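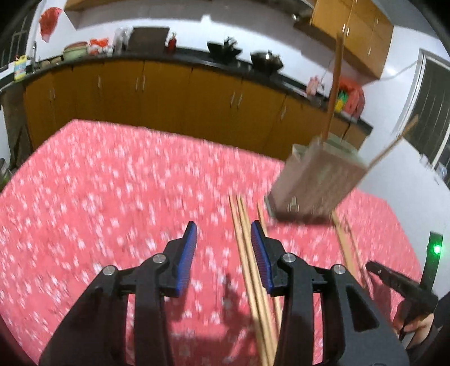 December, kitchen bench, started 4:30 in the afternoon

Skewer sorting again, and I have to say I'm enjoying this one more than I thought I would! The plan was to get all the loose sticks out of the drawer, sort them by length and straightness, and box them up so we can find the right ones when the Bendilwood display goes together. I worked on the kitchen table because the good table is full of glue jars. The red cloth with the little white flowers stayed on, and I'm glad it did — pale sticks show up beautifully against it, so the ones lying off on their own to the right are easy to spot and go back in with the bundle. On bare pine I'd be hunting for them all evening.

Stock on hand: one full pack of 100 from Padix, plus 58 strays from the drawer. The Padix ones are nice this time. Smooth, hardly any fuzz, points all at the same end. The strays are a mixed bag (some must be from the summer cookout, some are from a kit with no label) but there are good ones in there and I don't want to toss them.

How I'm sorting:

Roll test first. Put the stick on a flat tray and give it a push. Straight ones run all the way across, bent ones wobble and stop. Quick and really satisfying, you get a rhythm going.

Then length. Stand the bundle on end, tap it down, and pull whatever sticks up. Tap again, pull again. Three taps seems to be enough. I tried measuring each one against a ruler and gave up after the first handful.

Then splits. Run a thumb and finger down it, slowly. Wear a glove, I have a splinter to prove it.

Result from the strays: more keepers than I guessed. The bent ones go in the jar by the sink for plant labels and cake testing. Short but straight ones are perfect for the railings on the little bridge, so those get their own rubber band (green).

Boxes. The brown paper boxes are the right width but the sticks stand well above the top, and a box that's too full on one side wants to tip. Two fixes I like: put a folded strip of card down the middle so the bundle can't lean, or lay the box on its side and slide them in flat. The second is tidier on the shelf. I'd also like to try the tall Jotance tubes, if we can get the 90 mm wide ones and not the skinny kind. The skinny ones look smart but you can't get your fingers in.

Glue check, while I had the sticks out. Crossed two, one dab of the Guzmán wood glue, left them under a book. Held when I picked them up by one end after supper, so it's fine for the railings. I still want a pinned joint for the corner posts. Didn't get to that.

Order note for whoever does the next one: same Padix skewers, the item number in the catalog is 2723. Two packs would see us through to spring. Please don't let them swap in the bamboo forks again, lovely as they are.

Still to do: write lengths on the boxes, in pencil so we can change them. Sand the ends of the railing pieces — a nail file works great, the coarse side. Find the other half of the rubber bands, which I'm sure were in the drawer with the tape. Shake the cloth out over the bin before breakfast, there are bound to be splinters in it.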